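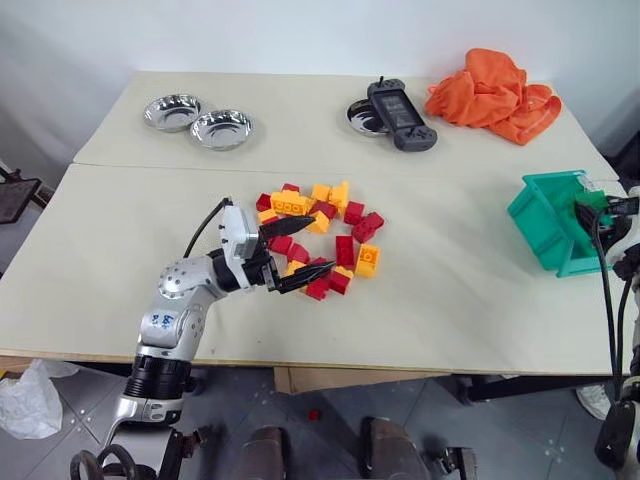
Photo: Simmont Family Resource Rooms

Progress Report to the Kernier Fund
Shared Toy and Play Equipment Library, reporting period ending in August

1. Purpose of this report

Simmont submits this report under the second-year agreement with the Kernier Fund. It covers the sorting and repacking of donated play equipment, the condition of the sorting area, lending activity and the work planned for the coming period. Financial statements are submitted separately by the finance office in the format the Fund requested last year.

2. Summary of the period

The library made 534 loans to families, playgroups and home childcare providers during the period. The agreement set a target of 300 new or returned items to be sorted, cleaned and put back into circulation, and that target was met in August. Two of the three work items listed in the agreement are complete. The third, the revision of the packing lists, remains open and is discussed in section 5.

Demand was highest for construction toys and for the mixed baskets used by playgroups with children of different ages. Requests for board games fell, and we do not propose to buy further games in the coming year.

3. The sorting area

The grant paid for the conversion of the former meeting room on the ground floor. Sorting is done on two light-colored tables pushed together against a plain white wall. The tables do not meet perfectly, and a seam runs across the work surface. Small bricks catch along it when a tray is swept from back to front. Staff have asked for a single mat to cover both tops, and the cost can be met from the existing furnishings line.

The arrangement of the work surface has been settled after some trial. Containers and items awaiting a decision are kept on the rear table. The front table is used for loose pieces, which need the most handling. In the earlier layout everything was placed on one table, and sets that had been separated were often mixed again before they could be packed.

Storage beneath the window was delivered by Praltis in good order. One shelf was supplied in the wrong depth and has been exchanged at no charge to the grant.

4. Sorting and repacking
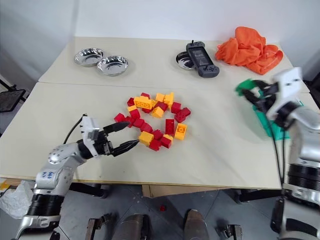 Noemí Galindo

Construction bricks continue to take up the greatest share of sorting time. Donated bricks usually arrive without their boxes, and sets from several households are often combined in one bag. We have stopped trying to rebuild original sets from these donations. Bricks are now sorted by color and general size and are lent as open-ended collections. The red and yellow bricks on the front table belong to this stream of work. They vary in size, and the long flat pieces are set apart when a collection is made up, as playgroups ask for them most often.

Each brick collection is lent in a rigid plastic bin. The teal bins with ribbed corners have been adopted as the standard for this purpose. They stand up to repeated handling better than the fabric bags used in the first year, and they can be wiped clean between loans. The fabric bags have been kept for soft toys and dressing-up clothes.

The stainless steel bowls form part of the pretend-kitchen and sensory play baskets. Three bowls make a full basket. They are easy to wash, and none was withdrawn because of damage during the period. Several families reported that younger children used the bowls for sorting and pouring more than for pretend cooking. The basket's guidance card has been reworded to reflect this and is available in English, Spanish and Vietnamese. The Vietnamese text was prepared by Sầm, our partner playgroup, which also tested the earlier version with its members.

Cloths are a simpler matter. Brightly colored cloths, such as the orange one kept at the back right of the sorting table, are included in the sensory baskets and laundered after every loan. The present supply is sufficient if laundry is done on schedule. A short delay in early summer left several baskets waiting for cloths and reduced the number available to borrow.

Electronic toys present a different question. The library was set up for non-electronic play, and the original agreement does not mention handheld games. Donors nevertheless include them, and a gray handheld console is among the items on the rear table. Our interim practice is to hold such items outside the general collection until the battery compartment has been checked and a decision made on lending. We would welcome the Fund's view on whether handheld games may be lent to older siblings under the present terms — a request that playgroup leaders have now raised more than once.

5. Packing lists

The packing lists were to be revised by the end of this period. The work was delayed while staff settled how to describe open-ended brick collections, which have no fixed number of pieces. A list that asks families to check every brick is slow to use and discourages borrowing. The draft now in use records the bin, the colors included and any special pieces, and asks only that the bin be returned comparably full.

Faraji Shemweta, program manager, has reviewed the draft and asked for two changes. The lists should carry a clearer notice on small parts for households with children under 3, and the return instructions should appear on the same side of the card as the contents. Both changes are being made. Final cards will be printed once the wording has been agreed with the playgroups.

6. Matters for the Fund's attention

We request approval to move the unspent balance of the printing line into the next period, so that the final packing cards can be paid for from the original allocation. No increase in the total award is requested.

We also ask the Fund to confirm its position on handheld games, as set out in section 4. Until a reply is received, these items will remain out of circulation.

7. Work planned for the next period

The final packing lists will be introduced first with the brick collections and then with the sensory baskets. A mat will be bought for the joined tables. Staff will also review the lending period for playgroups, several of which have asked to keep mixed baskets for a full school term. Any change will be tried with a small number of borrowers before it is offered more widely.

The next report will include borrower comments on the new lists and a revised inventory of brick collections. Questions on this report may be sent to Noemí Galindo at the Simmont program office.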